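4. The Peg Task

4.1 Why pegs

The course requires each student team to pick a manipulation task that is small enough to finish in a semester and irritating enough to be worth writing about. Ours was proposed by Zlatko Đorđević in the second week, when he had not yet tried it. Small white plastic pegs lie in a stainless steel container. The arm has to take them out one at a time and put each into a hole in a board next to it. A child can do this while talking about something else. Our first controller, named Plarosel after a long argument, managed it about as often as one would expect from a machine that had been told to close its fingers and hope.

The pegs have a rounded tip, a narrow neck and a wider collar at the base, so they look a little like chess pawns. The shape matters a good deal. A peg lying on its side rests on its collar and its tip, and when a finger touches the collar first the peg tends to swing around and point somewhere new. The neck is the place to hold it. The neck is also the thinnest part and the part the early detector was worst at finding. It preferred the collar, and when the collar was not available it preferred a highlight on the steel.

We collected 2,000 grasp attempts over the semester. Of these, 1,877 were kept. The other attempts were dropped because the log file was incomplete, in most cases through the operator (there were two of us, and we have agreed not to say which) starting the arm before starting the recorder. Of the kept attempts, 300 were set aside for testing before any training was done, and they were not looked at until the week the report was due.

4.2 What the wrist camera has to work with

All decisions in the final version of the system are made from the camera at the wrist. An overhead camera was tried in February and given up, as the arm spent most of its time between that camera and the thing the camera was meant to look at. The wrist view has the opposite fault. It always sees the target area, and it always sees its own fingers, which come up from the bottom of the image and hide whatever is nearest to being picked.

Figure 3 shows a typical approach. The open fingers are on either side of the space just below one peg, which points its tip down toward the gap. For the planner this is close to a gift. The two pegs to the left are less generous: both are on their sides, and the lower one is partly hidden by the left finger, as is a fourth peg that only just makes it into view at the bottom.

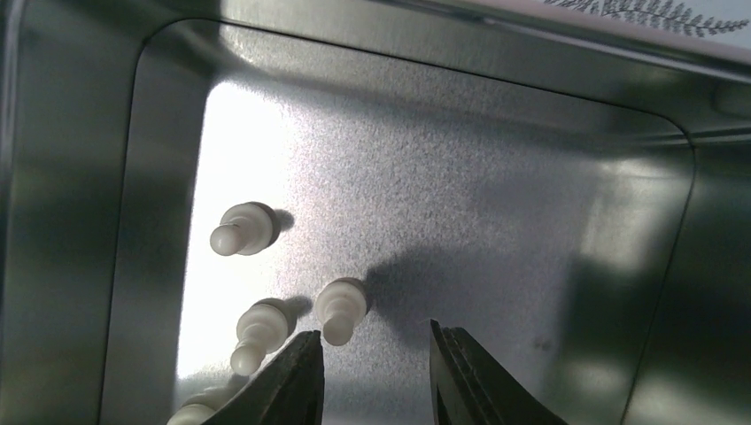
Figure 3. Wrist camera view during an approach. Bright reflection on the left part of the container floor, gripper shadow on the right.

4.3 The trouble with steel

We chose the container because it was clean, sturdy and already in the lab. These are good qualities in a container and tell one nothing about how it will behave in front of a camera. As Figure 3 shows, the light falling on the floor washes out much of the metal's texture around the two pegs on the left, so that the detector is asked to find white plastic on something very nearly white. Farther to the right the floor turns gray and the contrast improves, up to the point where the gripper's own shadow arrives and covers a large piece of it. The walls add smears of green, gray and white borrowed from the rest of the room.

Our first detector was trained on pegs photographed on a sheet of blue cardboard. On blue cardboard it was superb. On steel it found pegs in the walls, and once, with a confidence score we have kept as a souvenir, in the rim. Đorđević's view was that we should put the cardboard in the container. The course instructor's view was that we should not.

Three changes were made instead. First, the training images were taken again inside the container, with the lamp in a different place for each batch. Second, any detection that touched a wall was thrown out. This costs us the occasional real peg that has rolled against the side, and we accept the loss, as the fingers could not have reached it without scraping. Third, the detector was asked to mark the tip and the collar of each peg as separate points, and the neck was then worked out from the two. This last change took one afternoon and did more good than the month before it.

4.4 Choosing which peg to pick

With several pegs in view the system must pick one to go after. Plarosel took whichever had the highest score, and would now and then change its mind halfway down and descend between two candidates with great dignity. The second controller, Prisolau, chooses once, at the top of the approach, and is then not allowed to reconsider unless the chosen peg disappears from view for longer than the fingers would explain. It prefers a peg that has both points visible and lies in line with the gap between the fingers, so that the wrist has little turning to do. Pegs partly covered by a finger are left for the next round.

The rule is crude. Todor Jurić spent two weeks on a learned ranking meant to replace it, and the ranking, once trained, agreed with the rule nearly everywhere. Where they differed we could not tell which was right. We kept the rule, which fits on one screen.

4.5 Results on the test set

A grasp was scored as good if the predicted finger position fell on the neck as marked by hand. Prisolau reached 94 percent on the test attempts. Most of the failures came from the bright part of the floor, where the tip was placed correctly and the collar was placed in the glare. A smaller group came from pegs lying close together, with the tip of one and the collar of its neighbor joined into a single long peg that does not exist.

We did not test other containers, other pegs or a different room, and a reader with a matte plastic tray should expect an easier life than ours. Moving the lamp by hand between runs is also not a serious model of changing light. It was what the lamp allowed.

Contact: Prisolau student project, T. Jurić and Z. Đorđević | Last updated 13/09/2026 | Back to top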